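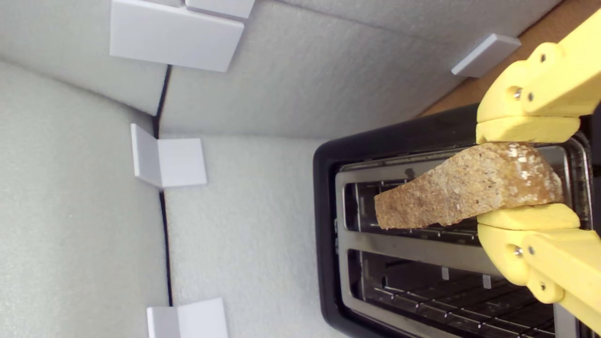

Start pose for the toaster task, gripper closed on the slice over the upper slot.

bouchra_ramadan wrote:
Hello all. I have a question about planning for insertion. I use Dinari as planner, with the impedance controller from Siriwan running at 200 Hz. From the pose in my picture the arm must turn the slice on its edge and lower it into the slot. I recorded 87 trials and in 31 of them the planner returned no path. The perception finds both slots well. Is my collision model too strict? I gave the bread a convex hull with padding.

grelholm_fan wrote:
The hull is your problem. That slice is tapered and ragged at the end, so a padded hull will be wider than the bread. Remove the padding first and run the same 87 again.

tuckerj wrote:
I disagree. If you take away the padding you get paths, sure, and then the crust catches on the steel rim. I would keep the padding until the pre-insert pose, then turn off the bread/toaster collision pair and let the compliance do the last part.

grelholm_fan wrote:
Turning off collision pairs is how I bent a wire guide in December. With those thin wires inside the slots I would not do it.

bouchra_ramadan wrote:
Thank you both. I tried first without padding. Now 7 failures of planning, but the contact force is higher than I like. Tomorrow I will try the method of tuckerj with a low force limit. Which stiffness do you use in the vertical direction?

tuckerj wrote:
I use 207 N/m, softer sideways. Also check your grasp frame, a small tilt there looks like a planner bug.

Contact | © Clonora Forum | Back to top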